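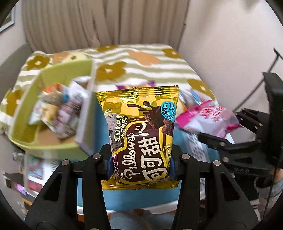 Section 2: Setting up your snack shelf in Teleo

Right, you've got Teleo installed and you're itching to fill it with everything in the cupboard. I was the same! Do one shelf first, though, and get the hang of it.

1. Open Teleo and tap New Shelf. Give it a name you'll recognise later (mine is just "Sweet stuff").

2. Set the shelf size. The free version holds 30 items, and I've never filled mine.

3. Tap Add Item and type the name as it's printed on the front of the packet. If there are two languages on it, put the one you can read first and the other in the Also Called box – I have Pillows in the first and 可可甜心 in the second, and searching for either one finds it. 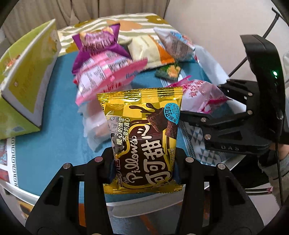

4. Enter the best-before date. Day first, then month, then year. If the packet only gives a month, say July, leave the day blank and Teleo will use the last day of it.

Caution: don't leave the whole date blank. The item still saves, but you won't get a reminder for it, and I lost a perfectly nice box of biscuits that way.

5. Choose when you want the nudge. It comes set to 8 days before, and I've left it there.

6. Tap Save, then pull the list down to refresh it.

Note: if you're moving over from Braltico, export your old list first and skip steps 3 and 4. Names longer than 39 characters get chopped in the move, so have a quick scroll through afterwards and fix any that look odd.

Sharing a shelf with the rest of the house is in Section 3.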